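Gripper budget for board sorting cell, parallel or vacuum?? 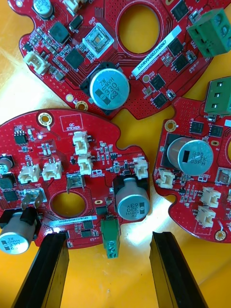
need to get a number in front of my boss for the end effector on the Drurnen line, 3/18/25 is when the quote runs out. Job is picking bare driver boards out of a heap and standing them in a rack, arm is already paid for. The boards come overlapping, odd rounded outlines, big round cutout on two of them, green terminal block hanging off past the edge. Tall 330 caps too, which is what scares me. Cilltevier, sorry Cliltevier, wants 989 for a two finger parallel with flat pads. Vacuum kit from Ploto is 757 but thats without the pump. Which one, and what am I forgetting to budget for

posted by drybox_ty

--

re: parallel. No way vacuum works on those. Where do you put the cup? chips and connectors all over, cutout right where you'd want to grab. You'd spend the 757 and then buy the fingers anyway

posted by millrun

--

Disagree with millrun. Small cups, soft bellows, pick on a flat chip. We do it on denser boards than yours. Needs decent vision though and that IS money. Did the quote include a camera mount?

posted by oxbow_smt

--

mount yes, software no. Taşdemir is doing the integration, they want 56 hours for the vision part alone

posted by drybox_ty

--

56 hrs for overlapping parts is low imo. get it fixed price. Also ask them what happens when it grabs by a cap. Side load on the cap, cracked joint, board passes test and comes back in January

posted by halfstep

--

Budget fingertips! Everyone prices the gripper and forgets tips. Get ESD safe ones, at least two spare sets. We paid 100 a set, and first set was wrong shape so that went in the bin

posted by pallet_nine

--

second the ESD thing. and the work surface, is that yellow stuff dissipative or just yellow

posted by millrun

--

just yellow i think. ok adding a mat to the list

posted by drybox_ty

--

Dumb question but why a heap at all. Slotted trays from upstream and you dont need half this. Trays are cheap, 56 hours isnt

posted by halfstep

--

Trays cost too, plus somebody loads them. Seen that "saving" before. Still say try vacuum first, ask Ploto for a loaner

posted by oxbow_smt

--

asked upstream about trays once, got a no. will ask agian. leaning parallel + 2 sets tips + mat, and asking Ploto for the loaner anyway. will post the total when i have it

posted by drybox_ty

Related threads
Pump sizing for small vacuum cups
Fixed price vs hourly for vision work
Who pays for spare fingertips, you or the integrator
Used arms, worth it?

Contact us | Forum rules | Back to top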